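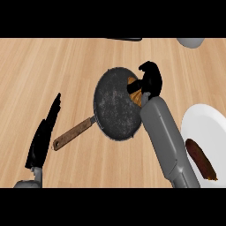
September 4, 2025
Notebook, Sollness workshop, back bench

Seasoning oil tests, carbon steel. Carried on from the April batch, same supplier for the blanks (Ludach), same oven.

Stripped the mill wax off 10 blanks with hot water and washing soda. Two needed a second go near the rivet holes. Dried them in the oven on low and wiped on the oil while they were still warm.

Oils this time: plain grapeseed, and the Pludance blend Eluned wanted to try. Five blanks each. Wiped on, then wiped off until the cloth came away nearly clean. In April I left too much on and got sticky patches along the wall.

Oven set to 515 F, one hour, left to cool with the door shut. Three coats.

Grapeseed came out an even brown, going darker with each coat. Pludance went darker sooner but beaded on the third coat. Two of those have a leopard pattern on the base. It doesn't rub off with a dry cloth. Haven't tried it with salt yet.

Ran the egg test on one of each, no butter. Grapeseed released after a nudge. Pludance stuck at the center and I had to scrape it.

Blank 13 on the Ludach sheet has a slight bow, rocks on the flat plate. Set it aside. Eluned Yorath says it can be pressed – I would sooner send it back.

Oven thermometer reads low against the Meredith probe. Checked twice. Use the probe from now on.

To do:
Salt scrub on the beaded pair
Thinner third coat, Pludance only
Order more cotton cloth, stock no. 2214
Ask Ludach about the bow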